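Contents | Previous | Next | Glossary | Index

Chapter 9
Who Runs Things When the Government Falls?
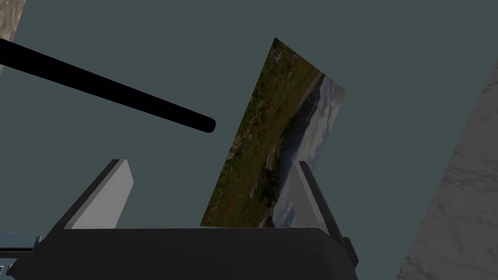
Governments end all the time. An election is lost, a partner walks out, a vote of confidence goes the wrong way. The offices don't shut. Pensions go out, border posts open at six, someone still has to sign for the fuel. So who is in charge? That's the question for this chapter, and the short answer is: usually the same people as before, with less power and a different title.

The term is caretaker government. Learn it now, it comes up in every section.

Three things to keep apart from the start:

- a minister who has resigned but stays on until replaced
- a minister named only for the gap
- a senior civil servant who minds a department with no minister at all

Students mix up the first two constantly. The law in many countries mixes them up as well, so don't feel too bad.

9.1 A case to begin with

Take Drerkalau. Small republic, one chamber, 221 seats, used in this book already (see the map in Chapter 2). The coalition broke up in May over the price of bread. Prime minister Selina Gasser handed in her resignation before lunch. The president accepted it and in the same letter asked her to "continue with current business". She was back at her desk that afternoon.

Current business. Two words, no definition. The constitution doesn't give one either. Gasser took it to mean salaries, courts, police, anything already in the budget. Fair enough. Then came the harbour at Lasumwood. The contract with the dredging firm Jakach was due to run out, and a new one would tie the state down for 15 years. Was signing it current business? Leaving it would have closed the harbour to larger ships. Signing it bound a government that didn't exist yet.

She signed. The opposition, led by Bezawit Wubshet, went to court, and lost on the harbour but won on something else: 300 posts filled in the Chan district during the same weeks. The judges said urgent matters could be settled by a caretaker, but jobs for friends could wait. (They put it more politely.)

We come back to the judgement in 9.4. Read it twice, its short.

9.2 Rules, habits, and neither

Some countries write it down. A list of what a caretaker may do, a time limit, sometimes a ban on new laws. Others go by habit: consult the opposition before anything big, put off appointments, sign nothing long. Habit works well untill somebody stops following it. Drerkalau had neither, which is why the court had to step in.

Things to look for when you compare cases:

Who decides that a matter is urgent? The cabinet itself, very often.
Is there a deadline? What happens if it passes?
Can parliament still question ministers who have already resigned?
Does money run out? With no new budget, last year's figures normally carry over month by month.

The last one matters more than it looks. Gasser's cabinet lasted 400 days as caretaker, on an old budget, with prices rising. By the end the road department was patching with gravel. Section 9.3 starts from there, with the monthly spending rule and how it was stretched.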